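4. Open the Sotine calendar and pick your congregation. The Venska import claims to catch every holiday. Check it yourself against the printed luach.
5. Set candle-lighting to 40 minutes or whatever your rabbi uses. The default suits Zerkholm and few other places. 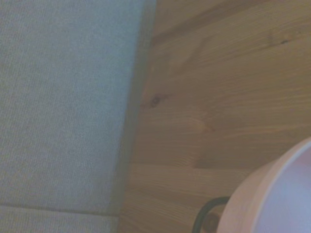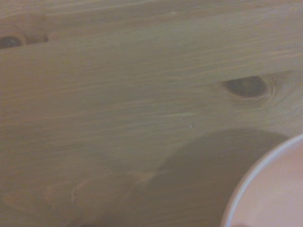 6. Enter yahrzeit names in Hebrew and English. The manual's promise of "automatic matching" deserves a test with 2 names before you load all 104.

**Caution:** Dates after sunset roll over only if the box is checked. I would not trust it on a Friday.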